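Pewter

Pewter is a soft, silvery metal made mostly of tin, and I've been slightly obsessed with it since I bought a dented mug at a yard sale and decided I wanted to know what it was. This entry is my attempt to put everything I've learned in one place. I'll keep adding to it when I get the time.

What it's made of

Modern pewter is usually more than 90 percent tin, with a bit of antimony and copper mixed in to make it harder. Pure tin is lovely stuff but it bends if you look at it wrong, so something has to go in with it. Older pewter often had lead in it too, sometimes a lot of lead, and that's why I don't drink out of my yard sale mug (it holds pencils now!). Lead made the metal cheaper and easier to pour, and it gave old plates that dark, sleepy gray that collectors go crazy for.

It melts at a low temperature as metals go, low enough that people cast it at home. Please read up on ventilation and hot metal first, and keep water far away from the pot.

A little history

People have been making pewter since the Bronze Age. The Romans used it, and by the Middle Ages it was all over Europe, in churches first and then on kitchen tables. In England the makers had a company in London that set rules on quality, and plenty of pieces were stamped with the maker's own mark, called a touch mark. Hunting for touch marks is half the fun for me. They're often worn down to nothing, and I've spent whole evenings with a flashlight trying to turn a smudge into a bird.

Then came cheaper pottery and glass, and pewter slowly dropped out of daily use. In the late 1700s makers in Sheffield started turning out a thin, bright version called Britannia metal, which could be rolled into sheets and shaped on a lathe. Some collectors are snobby about it. I'm not one of them!

How it's worked

Casting is the classic method. Melted pewter goes into a mold, cools fast, and comes out needing a good cleanup. You can also hammer it, and here's a nice thing about it: it doesn't get stiff and brittle as you work it the way copper or silver does, so you can keep going without stopping to heat it again.

My teacher for all this was Müzeyyen Taşdemir, who ran a Monday night class at a studio called Skultura. She had us start with a flat disk and a sandbag, and my first bowl looked like a hat somebody sat on. My second was a bit better. Declan Cropper, at the next bench, made a perfect little saucer on his first try and I'm still not over it.

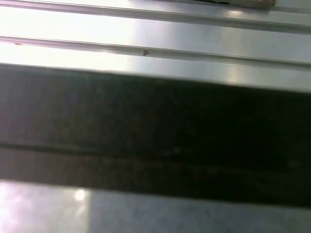 Cleaning and care

Warm water, mild dish soap, a soft cloth, done. No dishwasher, ever, and don't set a piece on a hot stove or in the oven. If it has an old dark surface, think hard before you polish it, because that color took a long time to form and a collector may want it left alone. I polished a candlestick one December and regretted it by dinner.

For newer, shiny pieces a gentle metal polish is fine. Rub in straight lines on a satin finish so you don't leave swirls.

See also: tin, Britannia metal, touch marks, spin casting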